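Folding Note, Second Issue

1. Scope

This note covers the flattening and folding of one light blue garment on a sheeted bed. It replaces the first issue, which covered the same garment and was wrong in the section on edges. I wrote both issues. The first was written in December, at my kitchen table in Plurkdale, without the garment in front of me. The second was written after handling it.

Lelberg keeps a folding note for every article it accepts. A towel note runs to half a page. A fitted sheet takes two pages and a drawing. The note for the blue garment was assigned to me because I had cleared the queue of pillowcases ahead of schedule and had said so in writing.

The intake card listed color, weight and fiber. The line for type of garment was blank. I asked intake to fill it in. Intake returned the card with the same line blank and a new date stamp.

2. Surface

The bed is made up with a single plain green sheet. The sheet is to be pulled from the corners before work starts. It will wrinkle again once anything is dragged across it, and those wrinkles are acceptable if they are shallower than the ones in the garment. If they are deeper, stop and pull the corners again.

I stood at the bed for most of a morning before touching anything. The washing machine was on the far side of the floor, and I kept looking over at it, as if it could supply the missing line on the card. The first issue had described the starting condition as "loosely gathered." A person who has never seen the article can do very little with that phrase. I crossed it out and wrote "crumpled," and then had nothing to write after it.
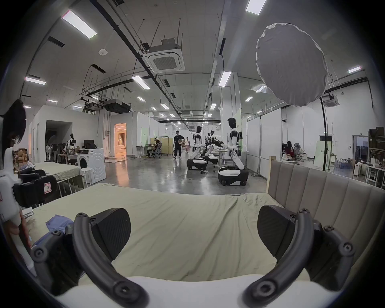 The starting condition matters because each crumple hides a different edge. On a towel, any edge will do. You find one, you follow it to a corner, and the corner gives you the next edge. Garments have edges that stop. They run into a seam or an opening, and the worker who has been following one in good faith ends up holding the middle of something.

My grandmother folded by weight. She would lift a piece by the center, let it hang, and read off from the way it fell which side was heavier. Then she put it down with the heavy side toward her. She worked at a hotel laundry called the Uddin, and in our house any fold done that way was called an Uddin. I was an adult before I learned that other families had no word for it.

Lelberg notes do not allow the Uddin. The standard requires a named edge in the opening step, and a center lift has no named edge. I knew this. I had enforced it against other people's drafts.

3. Opening step, as attempted

The first attempt used the edge nearest the worker. It was followed to the left until it disappeared under a fold. The fold was opened. The edge did not continue inside it.

The second attempt began at the opposite side and ended the same way, sooner.

Time allowed for the opening step is 60 seconds. I had used that and gone past it, and I let the timer keep sounding for a while, as the button was at the other end of the bed. Then I crossed out the opening step altogether and wrote in the margin: take the cloth at the center and lift. I wrote it small. I attached the page to a message and sent it to the desk that approves exceptions.
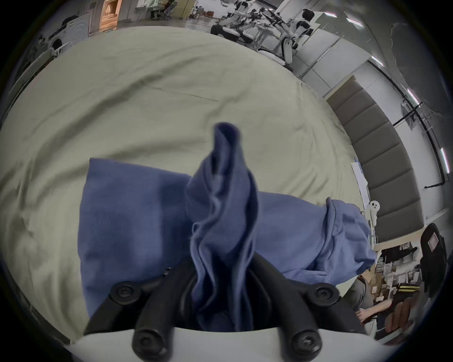
Máté Gál answered within the hour that a center lift was not a step, it was a habit, and asked which edge the worker was supposed to find when the cloth came down again. He added that the Drultberg office had tried something of the kind with aprons and had withdrawn it. He wanted to know whether I had read the apron file.

I had not read the apron file. I requested it, and it arrived in the afternoon. It contained one sheet. The sheet said that the center lift had been withdrawn because results varied with the worker. There were no results attached. At the bottom someone had written in pencil, "Works if you wait."

I read that line several times. Waiting had not been tested. The standard has no verb for it. A worker may lift, lower, turn, pull, press, fold and release. Between any of these the hands are assumed to be on the way to the next one.

I wrote back that the lift would be followed by a pause, and that at the end of the pause the heavier side would show itself, and that this side would count as the named edge. Máté Gál asked how long the pause was. I said until the cloth stopped turning. He said that was not a number.

4. Trials

Trials were run over the following days on the same bed. The surroundings were left as they were. Papers came and went, and people put things down on the sheet and picked them up again. The note has to work in a room where other work is going on.

Observations were recorded as follows.

A lift taken too near the end drops the far side in a heap. The heap is worse than the starting condition and should be treated as a new start.

A lift taken too fast carries the sheet up with it. The worker then flattens the sheet and believes the garment has been flattened.

A lift taken at the center and held gives a column with long folds. The folds settle. One side hangs lower. The difference is small, and a worker looking for a large one will miss it.
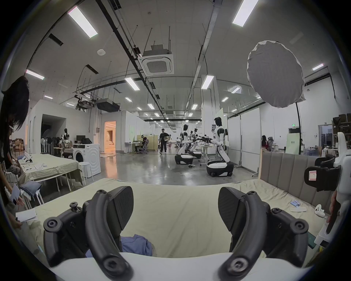 I did the lift myself on the last of these days, by hand, early, before the lights at the back had been switched on. I had told myself it was for calibration. The cloth turned a little one way and then a little back. I counted, in order to have a number for Máté Gál, and lost the count, and started again with a new lift. On the next attempt I reached 3 and the turning stopped.

I laid it down with the heavy side toward me. A long edge was lying there, straight, from one end to the other. It had been in the middle of the crumple all along. I followed it with a fingertip and it did not run into anything.

It would be usual at this point to state what kind of garment it was. I looked, and I could have filled in the card. I thought of my grandmother, who folded guests' clothes for years and never spoke of them as shirts or nightgowns. She called them the piece. Hand me the piece. Careful, this piece is thin. I left the line blank and initialed it, so that intake would know it had been seen.

5. Finishing

After the edge is found, the remaining folds are ordinary. Press from the edge outward with a flat hand. Where a ridge stands up in the middle, lower it toward the side it already leans to. Do not chase a ridge across the cloth. It will arrive at the far end larger.

Bring the long edge over to meet its opposite. Turn the piece. Fold the length in half, then in half again. Check that the corners agree. A corner that sticks out is pulled from beneath, never pushed from above.
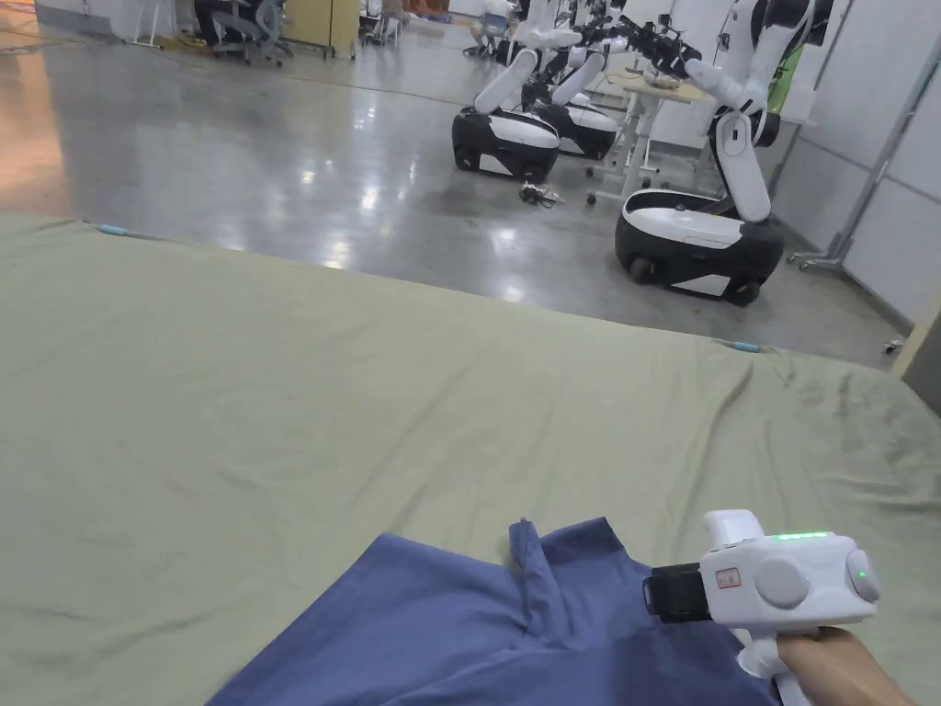
6. Approval

The second issue was approved with one change. Máté Gál struck out "until the cloth stops turning" and put in "pause, 3 seconds." I accepted the change. In the column for remarks he had typed that his own trial had needed longer, and that he had waited.

The margin note was carried into the text at full size. The name of the method was queried, as the word Uddin does not appear in the Lelberg glossary. I supplied a definition: a lift from the center, held, followed by lowering with the heavy side toward the worker. For source, the form offers "standard," "supplier" and "other." I chose "other" and wrote her name in the space beside it, which was short, so the last letters run up the side of the box.

The glossary is reissued in spring. The blue piece went back to intake on a shelf, folded, with its card on top. The next article in the queue is a duvet cover.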